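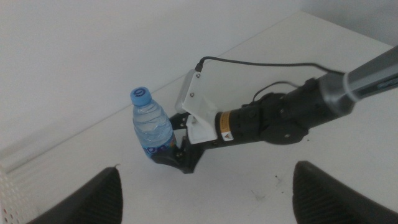
Photo: wrist camera, Gintarė Navickas

Tuesday, bench notes, Komport gripper kit on trial

Second day with the Komport kit. Mārtiņš wants an opinion before the trial period ends, so I write down everything, also the small things.

Started 9.15. Both arms homed without complaint. Yesterday the left one needed three attempts, and Margus says it was the old calibration file. I deleted it from both controllers and kept a copy in the Donnelly folder.

Task for the morning is the bottle, one arm holding and the other one coming in with open fingers. We use the small water bottle with the blue cap, full. The holding gripper takes it low, over the label. I tried first to set the grip height from the kit's own menu, but it accepts only the values from its list, and none of them suits this bottle. Typed it by hand in the script instead. Nazma asked if this counts as a fault. I think yes, a small one. It should be written in the manual at least.

Grip force: the default is 1000 in their units (the manual does not say which units). With 1000 the bottle makes a cracking noise and the plastic goes in. Went down to 827, still noise. At 140 it slips when the arm turns. I have left it at 827 for today and will look for a middle value tomorrow. Please do not change it in the meantime.

The white bracket is our print, with the kit's bolt pattern. Two screws on the upper part, tightened again before lunch. The drawing from Komport has one hole in a different place than the real part. Darius measured it and sent them a message, no answer yet.

Cable: I am not happy with the loop between the bracket and the wrist. It hangs over the black housing and I would like it shorter, or with a clip. The kit comes with no clips. Cloteren sells a set, Margus has the order form. The long part along the arm is fine for me.

Software: version 906 on both sides. The wrist picture comes with a delay when the log is recording, and without the log I do not notice it. Must repeat this with the other computer before I blame the kit.

After 14.00 I asked Asolport for a price on spare fingers. They can deliver, but only in pairs, and they want to know the finger type. The type is not printed on the ones we have. Looked on the box also, nothing.

My opinion until now: mechanics good, documents weak. I would keep it if they correct the grip menu.

To do:
middle force value, same bottle
wipe the table, there are specks on it again
ask Darius about the hole
log delay on the other computer
put the manual back on the shelf, Nazma needs it on her side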